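Sprechzettel: Becher im Umlauf. Was wir in Zarnholm über Mehrweg gelernt haben
Vortrag, 25 Minuten plus Fragen 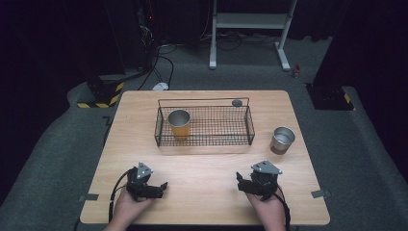
Metallbecher auf dem Tisch, einer im Drahtkorb, einer daneben.

Einstieg (frei sprechen, nicht ablesen!)
Guten Morgen zusammen, schön, dass so viele schon um neun hier sitzen. Kurze Frage in den Saal: Wer hat heute schon aus einem Becher getrunken, der danach im Müll gelandet ist? Hände zeigen lassen, selber auch melden, falls es am Bahnhof wieder so war. Dann gleich rein ins Thema, keine Folie mit Lebenslauf.

Wo wir angefangen haben
Zarnholm hat einen Marktplatz, einen Hafen und im Sommer sehr viele durstige Leute. Im März sind wir mit 11 Cafés und Imbissen gestartet, und ich war ehrlich gesagt nervös, ob überhaupt jemand mitmacht. Das System heißt Vikus: Becher gegen Pfand raus, in jedem teilnehmenden Betrieb wieder rein. Im ersten Monat hatten wir 522 Becher im Umlauf. Für eine Großstadt ein Witz, für uns ein Fest!
(Pause. Hier wird meistens gelacht.)

Das mit dem Rücklauf
Jetzt der Teil, den ich am liebsten erzähle. Alle fragen immer nach dem Becher: Material, Deckel, Aufdruck. Spannend ist der Rückweg! Ein Becher, der drei Wochen im Auto liegt, hat noch keinen einzigen Einwegbecher ersetzt. Unsere Rücklaufquote lag am Anfang bei 88 Prozent, und wir haben uns gefeiert, bis wir nachgerechnet haben, was die fehlenden zwölf bedeuten, wenn jeder Becher zweimal pro Woche rausgeht. Rechnung an der Tafel zeigen, langsam, Zwischenschritte stehen lassen.
Was geholfen hat: Rückgabe auch nach Ladenschluss. Die Bäckerei am Hafen hat eine Klappe eingebaut, so simpel, wunderbar. Und das Pfand sichtbar auf den Bon, als eigene Zeile.

Spülen
Bitte nicht überspringen, auch wenn die Zeit knapp wird. Fünf Betriebe hatten keine Maschine, die das zur Mittagszeit schafft. Deshalb die Sammelspüle in der alten Molkerei Alevel, mit einer Abholrunde am Vormittag und einer am frühen Abend. Das Lastenrad heißt Pai, fragt mich nachher, warum (lange Geschichte, hat mit einem Kuchen zu tun).
Zwei Dinge, die wir unterschätzt haben:
- Trocknen dauert länger als Spülen. Feucht gestapelte Becher riechen am nächsten Morgen.
- Körbe brauchen Platz hinter der Theke, und den hat keiner. Vorher ausmessen!

Was noch hakt
Offen reden, das Publikum merkt sonst sofort, dass etwas fehlt. Große Kaltgetränke sind weiter ein Problem. Touristen nehmen Becher als Andenken mit, was ich ja irgendwie verstehe. Und die Abrechnung zwischen den Betrieben machen wir immer noch in einer Tabelle, die nur zwei Leute begreifen.

Falls gefragt wird
Kosten: auf das Handout verweisen, Seite 2.
Glas statt Metall? Am Hafen zu viel Bruch, in den Cafés drinnen gern.
App? Haben wir diskutiert, vorerst nein. Pfand versteht jeder.

Schluss
Einladung aussprechen: Wer in der eigenen Stadt anfangen will, darf einen Tag auf der Abholrunde mitfahren. Feste Schuhe mitbringen. Handouts liegen am Ausgang links.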